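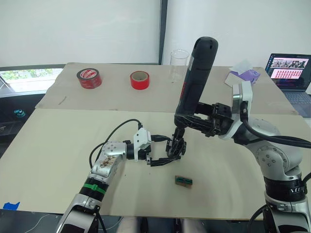
What does Standari do?

Standari services and repairs cordless hand tools, mainly screwdrivers and small drills, for businesses that use them every day. We also supply the bench coverings, storage and labels that go with them.

About Standari

Standari is a tool service shop in Butberg. The work is done in one building on Meireles Street, with a receiving counter at the front, the benches in the middle and the parts store along the back. The company was started by Zulmira Quintela, who had spent the first part of her working life assembling flat-pack office furniture under contract and had been through a large number of cordless screwdrivers in the process. Most of them were thrown out with one worn part. She began stripping the dead ones for spares, then fixing them for other assembly crews, and then stopped assembling furniture.

Our customers now are furniture assemblers, cabinet shops, school maintenance departments, sign installers, and a few manufacturers with light assembly lines. We also take tools from private owners at the counter, one or two at a time. The terms are the same for everyone.

What we service

Cordless screwdrivers, pistol grip and inline
Drill/drivers up to the light trade class
Impact drivers, except models with a sealed gearcase
Chargers and battery packs (testing only; we do not open packs)
Bits, bit holders and chucks

We do not service mains-powered saws, grinders or routers. We do not service pneumatic tools. Customers who bring these in are given the name of another shop.

How a tool moves through the shop

Receiving. Each tool is logged under a job number and a tag is tied to the handle. The tag stays on until the tool goes back across the counter. Batteries are removed, tagged with the same number and stored apart from the tool. Bits left in the chuck are pulled and bagged. If the customer has described a fault, it is written down in the customer's words. "Clicks when it's thinking about stopping" is a real entry and was a useful one: the clutch ring was cracked.

Inspection. The housing is checked for cracks, particularly at the screw bosses and at the foot of the handle. The vents are checked for packed dust. The chuck or hex collar is checked for runout and for play along the axis. The trigger is worked through its full travel with no battery fitted. Any label that carries a model or serial number is read and copied to the job record, and if it is no longer legible we say so on the record.

Estimate. Nothing is taken apart beyond the inspection stage until the customer has approved the estimate. If the repair costs more than half the price of an equivalent new tool, the estimate says that in its first line. Many customers approve it anyway, usually to keep a set of matching tools on one battery type.

Repair. The housing screws go into a numbered tray in the order they come out, and they go back in that order. Gearcases are cleaned, inspected and regreased. Brushes are replaced in pairs. Switches are replaced complete. We do not rebuild switches, having tried it and found that the rebuilt ones came back.

Test. After reassembly, a tool drives 20 screws into a test block at the clutch setting the customer normally uses, or at the middle setting if we have not been told. Torque is then measured at the lowest, middle and highest settings. The readings go on the job record and a copy goes home with the tool.

Return. The battery is refitted only if the customer asks. Otherwise it is handed over separately.

The benches

Customers often ask about the bench coverings, and for some of them the coverings have become a larger order than the tools.

All our work is done on plain cardboard sheet. We have used rubber mats, painted board and laminate, and each has its merits, but for small tool work cardboard has the properties we want. A dropped screw stays close to where it landed. Grease shows up immediately. A housing can be set down on it without picking up scratches, and a pencil note can be written beside the part it refers to. When a sheet is worn out it is replaced in less than a minute.

We lay two sheets to a bench, one at the back and one at the front, with the front sheet lapped over the back one. The front sheet takes nearly all the wear and is changed more often. Lapping it in this direction lets it be drawn off without disturbing whatever is standing at the rear. The front edge is kept straight and parallel to the bench, and the sheets are held with low-tack tape where they tend to creep.

Some marking is acceptable. Specks and light scuffs do no harm, and a sheet is not changed on account of them. It is changed when there is a soft spot, a tear, a raised corner, or any grease that transfers to a clean finger. Used sheets with no grease on them go for recycling. Greasy ones do not.

We cut bench sheet to order. It is sold flat, in packs, with no printing on either face. Customers outside Butberg should ask about delivery before ordering, as the larger sizes cannot be folded and the freight can come to more than the sheet.

The parts store

The store holds spares for 752 tool models, including a good number that their makers have dropped. It is arranged on the Jakel system, a shelving and labeling method we developed for our own use and now install for customers. Under Jakel, a part is filed by what it does first and by the tool it fits second. All clutch springs are together, all trigger switches are together, and so on. A mechanic looking for a substitute can see every candidate in one place.

The drawback is that a new mechanic cannot find anything for the first few weeks. There is an index by model for this purpose, and it is kept at the end of the first aisle on paper as well as on the shop computer.

Spares come from three sources: new stock from makers and distributors, new old stock bought from closing dealers, and good parts recovered from scrapped tools. Recovered parts are marked as such on the estimate and are priced lower. We do not recover batteries, switches or brushes.

Fleet service

Businesses with a number of tools in daily use can put them on a service schedule. Under a schedule, each tool comes in every 4 months, or after 2,000 hours on the charger log for customers who keep one. Light assembly users generally reach the calendar interval first.

A scheduled service covers cleaning, vent clearing, clutch check, chuck check, regreasing where the gearcase allows it, and the torque test described earlier. Worn parts are quoted separately. Tools are returned in the condition stated on the record, and a tool that we consider finished is returned with a red tag and a written reason. The customer may of course go on using it. We will not service it again.

We ask fleet customers to follow a few rules of their own:

Store tools with the battery off.
Do not write on the maker's label. Use the blank side of the housing.
Do not blow out the vents with shop air while the tool is running.
Send the charger in with the tools once a year.
Report a drop from a ladder, even if the tool seems fine.

The last one is the most frequently ignored — and the crack it leaves behind is usually at the foot of the handle, under the grip, where it is not found until the tool is opened.

Who works here

Zulmira Quintela runs the company and still does the estimates herself on most mornings. The bench mechanics are trained in-house. Training begins with receiving and inspection, moves on to chucks and collars, and reaches gearcases last. There is no fixed length for it. A trainee moves to the next stage when the records from the current one no longer need correcting.

Our records are written in ordinary sentences. A mechanic who replaces a spring writes that the spring was replaced, which spring it was, and what the old one looked like. We have found codes and check boxes quick to fill in and of little use two years later, when the same tool is back on the bench and somebody wants to know what was done to it.

Visiting

The counter is on the Meireles Street side. It opens at 7:30 a.m. for drop-off and closes at 4:30 p.m. Fleet deliveries use the side door and should be arranged beforehand. The shop closes for stocktaking for part of July, and during that period tools can be dropped off but not collected. Exact days are posted on the counter door in June.

Please remove bits before handing a tool over, tell us the clutch setting you normally use, and bring the battery even if you believe it is good. Estimates are free for tools on the list given earlier. For a tool that is not on the list, ask at the counter before leaving it. We have taken on a few models that way, and the model index is updated when we do.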